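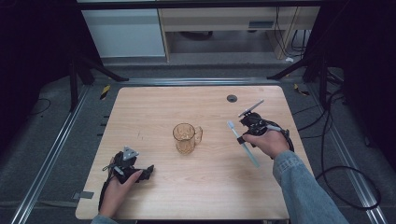
Boards > Home and Furniture > Desks and Tables > Small scratches in a wood top, sand or leave alone?

Search this board
Advanced search

plankton_ed
Posted 2/10/23
I bought a used table from an office clearance place called Guvasow. Light wood top, rounded corners, one grommet hole for cables. It's solid and the price was fair. The top has a few faint dark scratches, nothing you can catch a fingernail on. I use it for coffee and paperwork.

The seller didn't know what the finish was. He thought oil, his helper thought lacquer. I want to know if I should sand the whole top and refinish it, or leave it. I own a random orbit sander and have used it on shelves and one door. Never on a table.

marlow77
Leave it. Faint scratches on a work table are going to be joined by more of them. You'll spend two weekends refinishing and put a new one in it by the end of the month.

Also you don't know yet that it's solid wood. A lot of office tops are veneer. If it is veneer and you take an orbital to it, you can go through before you notice. Look inside the grommet hole. Pull the liner out and look at the edge of the cut.

dorsetpine
Agree about checking the hole. Disagree about leaving it. Dark scratches usually mean something got down past the finish and dirt settled in. If it's oiled, that part of the wood is open now and the next spill will go in there. I did nothing about mine and ended up with a gray patch the size of my hand.

I wouldn't sand the whole top, though. Clean it first with a damp cloth and a drop of dish soap, dry it, and see what's left. Half of the dark lines on my last desk were rubber marks from a monitor stand.

Gertraud Hubmann
I refinished tables for a furniture shop, Thaler, for 11 years. Find out what finish is on it before you do anything else. Put one drop of water on the underside and another on the top and leave them for ten minutes. If the one on top soaks in and darkens the wood, you probably have an oil finish that has worn down. If it beads up and stays, you may have lacquer or a newer coat of oil. Then try denatured alcohol on a cotton swab somewhere hidden. Shellac gets sticky. Lacquer mostly doesn't, but lacquer thinner will soften it.

If it's oil, rub the scratched part with a gray abrasive pad, with the grain, wipe it off, and put on a thin coat of oil. Let it sit 15 minutes and wipe it dry. Lay the rags out flat outside when you're done, don't ball them up. They can catch fire by themselves.

If it's lacquer, I would leave it.

marlow77
Spot oiling leaves a shiny patch. I've done it and regretted it. Either do the entire surface or none of it.

Gertraud Hubmann
It leaves a patch if you put it on thick. But yes, on a small table I'd do the entire top, it only takes a few more minutes. I meant rub out the scratched part and oil everything. I should have written that more clearly.

kettle_bob
What about a wax stick? I used the Hollov ones on a floor and they came in 14 colors. Two minutes and done.

dorsetpine
Wax is fine on a floor edge or a table leg. Under a hot mug it goes soft and picks up dirt. He said he drinks coffee there.

kettle_bob
Coasters exist.

plankton_ed
Pulled the liner out. The cut edge shows the same grain going all the way down and I can see glue lines between boards, so I think it's solid. The drop on top soaked in after six or seven minutes and left a darker spot. The underside soaked it up right away.

Dish soap took off one of the marks and lightened another. The others didn't change.

Gertraud Hubmann
Solid, and very likely worn oil. Let it dry overnight before you put anything on it. The dark spot from the water should fade by then.

marlow77
OK, if it's solid and it's oil, I take back leaving it alone. Still wouldn't use the orbital. Hand pad only.

skolska_sam
Late question, does the oil smell for long? I have the Skolska desk in a bedroom and want to do the same thing.

dorsetpine
Linseed, a couple of weeks with the window shut. Hardwax oil, a few days. Do it when you can air the room out.

plankton_ed
Ordered a small can of hardwax oil and a pack of pads. I'll do the underside first for practice.

2,219 views

Contact the moderators | Copyright belongs to the individual posters | Back to top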